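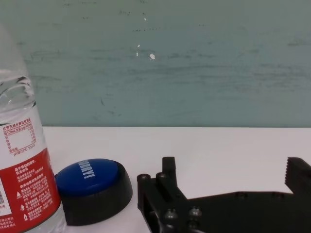

SETBRIDGE, 26 June 2026 – I'm very happy to say that Kundix is opening Dullo, our library of two-handed manipulation examples, to outside research groups. I'm Ekene Osagie, I look after data gathering at Kundix, and for the past while my working life has been bottles, buttons and a white table (my kids think this is a strange job, and they have a point). One of our favourite set-ups pairs a clear bottle of water with a big blue button that says SORRY! on it, standing so close together that the bottle hides a bit of the button from some angles. A person looking at that has no trouble telling which is which. A learning system has to see plenty of it before it stops getting muddled, and Dullo is our attempt to give it plenty.

The first release holds 366 episodes. An episode is one go at one task, from the moment the operator takes the controls to the moment they let go, with the camera views and the arm movements lined up on the same clock. Every go was driven by a person. We have 16 trained operators on the roster at our Setbridge workshop, and they come from all over the place – a former dental nurse, a couple of crane drivers, a fellow who used to repair accordions. They sit down, guide both arms through the task, reset the table and do it again. Sessions run for 30 minutes and then everybody swaps, whether they feel tired or not. We tried longer sessions early on and you could see it in the recordings: the movements got lazy and the grasps got sloppy, and the operators were grumpy at lunch.

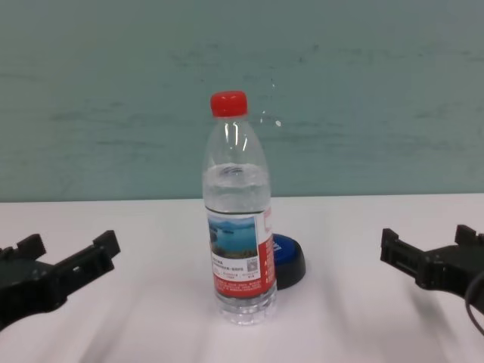
People often ask me why we bother with such ordinary things. Well, ordinary things are hard! Clear plastic is a real pain for cameras. It bends whatever is behind it, it picks up glare from the lights, and the water inside moves when you move the bottle. If a system only ever practises on painted wooden blocks, it's going to have a rough time in anybody's kitchen. So we lean towards the stuff you'd find in a cupboard or on a desk, and we leave the labels on.

We also keep the goes that went wrong. A missed grasp or a knocked-over object stays in the library with a note from the operator, written in their own words. My favourite note so far reads, in full, "too keen". Groups can filter those episodes out if they want a tidy set, but I'd encourage them to have a look first. There's a lot to learn from a hand that arrives at the wrong spot and has to try again, and our own training runs have been better behaved with the recoveries left in.

The cameras took us the longest to sort out. Each episode in Dullo comes with a wide view from chest height and a close view from the wrist. The wide one tells you where everything is. The close one tells you what the fingers are up to, which matters a great deal in the last little stretch before contact. Getting those views to agree on the time was fiddly work, and I'd like to thank the team at Ogbonna, our partner on the recording software, who put up with a very long string of late emails from me. They rewrote the syncing tool 2 times and never once complained (to my face, anyway).

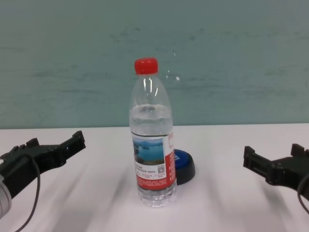 Access works like this. University and non-profit groups can apply for the full library at no charge. Small companies can apply too, and they'll pay a modest fee that goes back into operator wages. Everyone gets the same files, the same notes and the same written guide, which covers how we set up a table, how we coach a new operator and how we check an episode before it goes in. We read every application ourselves, so please tell us in plain words what you'd like to teach your system to do. A paragraph is fine.

A second release is planned for October, with more lids, more handles and some soft items such as tea towels and socks. We're also taking on new operators at the Setbridge workshop. No robotics background is needed, just steady hands and a bit of patience, and training is paid from the first morning.

Groups that want to apply, and anyone keen on an operator spot, can write to me care of the Kundix front desk in Setbridge. Reporters are welcome to come by and have a turn at the controls as well. Please ring ahead so we can keep a seat free.

Media contact: Ekene Osagie, Data Gathering, Kundix, Setbridge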